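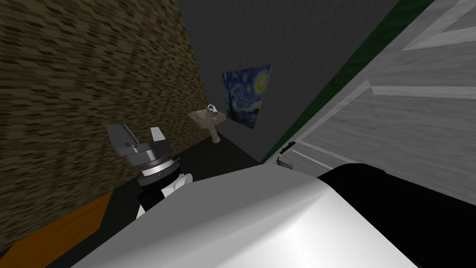

**Progress report to Erkico, second period**
Project: Fisent (learning two-arm handling tasks in simulation)
Prepared by Lorraine Whiteley, with results from Dayana Alvarado

This report covers work up to the end of November. The first period went on building the simulated rooms and getting the two-arm model to run at a usable speed. In this period we collected the demonstrations, trained the first full set of policies and tested them in rooms they had not been trained on.

## Demonstrations

The target in the work plan was 2000 recorded demonstrations, and we have them. All were recorded in simulation by operators at our site using the Mathebula control software. Dayana checked each one for dropped frames and for arms passing through walls or furniture. Those that failed were recorded again, so the total is 2000 usable ones.

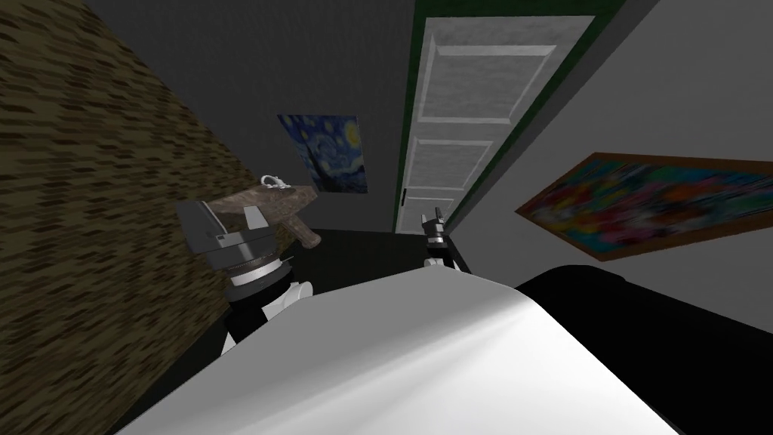 *Simulated room, head view: left gripper holding a brown object, right gripper empty.*

Each room is built from the same small kit of walls, doors, fittings and wall pictures. Surface patterns are swapped between rooms. We do this to stop the policy tying an action to one particular wall or floor, a fault that showed up in our early trials and was described in the last report.

## Method

We compared two ways of training. The first uses the head view only. The second adds a close view from each wrist and learns how much weight to give each view at each moment. Both were trained on the same demonstrations and for the same length of time on the Cinik cluster.

We tested in 40 rooms held back from training, with the start position of the arms changed between runs. A run counts as a success only if the object ends up where it should and neither arm has struck anything on the way.

| Training | Success in held-back rooms |
|---|---|
| Head view only | 66% |
| Head and wrist views | 87% |

Most of the gain comes at the grasp. With the head view only, the usual failure is closing the fingers too early, most often when the arm's own casing hides the object. Reaching and carrying are much the same in both.
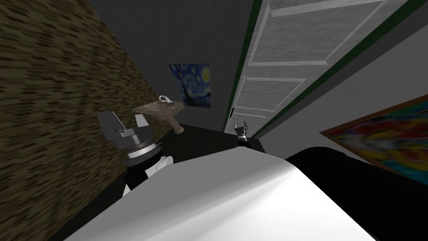

Source: Fisent project, simulator output

The tilt of the head was varied on purpose in both training and testing. Results dropped when it was steep, and they dropped further for the head-only policy. We have not yet worked out how much of this is down to the angle itself and how much to parts of the body covering the working area. Dayana has set up a test to separate the two and it will run in December.

## Problems
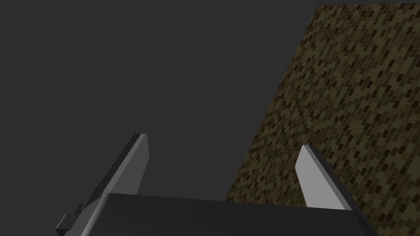
The wrist views carry very little information until the gripper is close to something. A good many of them look like this one, with flat dark grey across most of the view, a patterned surface on the right and nothing between the fingers. The first version of the weighting gave such views as much say as the head view, and the arm drifted while reaching. We added a small penalty during training which brings the weight down when a wrist view changes little from one moment to the next. The 87% figure includes this fix.

Training also took longer than planned. The queue on the cluster was full for part of October and we lost nearly two weeks. The held-back tests were finished in the period, but the write-up was not.

## Next period

- Run the head tilt test and report the result.
- Repeat the comparison with half the demonstrations, to see whether the wrist views still help.
- Finish the write-up and send Erkico a draft before it goes anywhere else.
- Agree the list of tasks for the final stage.

Spending is within the agreed budget. We would like to move the unspent travel money to computing time and will send a separate request for this. No other changes to the work plan are needed at present.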